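Hutitz folding work table, after one winter of use
Review by Kausar Arain
March 5, 2024

I bought this table in December from the Christodoulou shop, because my old one had a leg that did not lock any more. I wanted a table which I can put up in the morning, work on it all day, and fold against the wall in the evening. I repair small things at home, mostly lamps and radios, and sometimes I cut fabric for my neighbor Mariama.

The first thing to say is that it is heavy. I carried it up to the second floor alone and I had to stop two times. The box has a handle on one side only, and it is the wrong side if you are going up stairs. Inside there was the top in one piece, two pairs of legs, a bag with screws and a sheet with drawings. There are no words on the sheet, only arrows. Drawing four is very small and I put the crossbar upside down the first time. If the holes do not meet, do not push. Turn the bar around.

With the legs open, the table stands well. I press on the corner with my full weight and it gives a little, but it comes back. Sawing is different. When I saw toward the long side, the whole table walks slowly over the floor, so I put a rubber mat under two of the feet. The feet can be turned to make the height a bit more or less, and this is useful in my room where the floor goes down near the window.

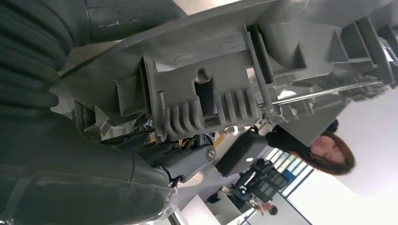 The locks on the legs are the part I like the most. You pull a ring, the leg comes free, and when it is open again you hear a click. After more than 600 openings (I open and close it many times in one day, the room is small) they still click the same. One ring became stiff in the cold weeks. I put one drop of sewing machine oil on it and it was good again.

The top is less good. It is smooth and easy to wipe, but it takes marks quickly. A hot soldering iron touched it for a moment and the brown spot will stay forever. Now I keep an old baking tray under the iron. The edge is also quite sharp on the underside, and I scratched my hand on it when I folded the table the first week. I went over it with fine sandpaper for ten minutes and it was solved, but for this price the factory could do it.

I paid 138 dollars, and delivery was included. Before, I looked at the Hunmont table, which is cheaper by 40 dollars and much lighter. I tried it at a friend's house. For papers or for a sewing machine it is enough, but with a vise on it I would not feel safe.

I would buy the Hutitz again for repair work at home. If you need to carry the table often, or if you live high up without an elevator, take a lighter one. I will write again if something breaks.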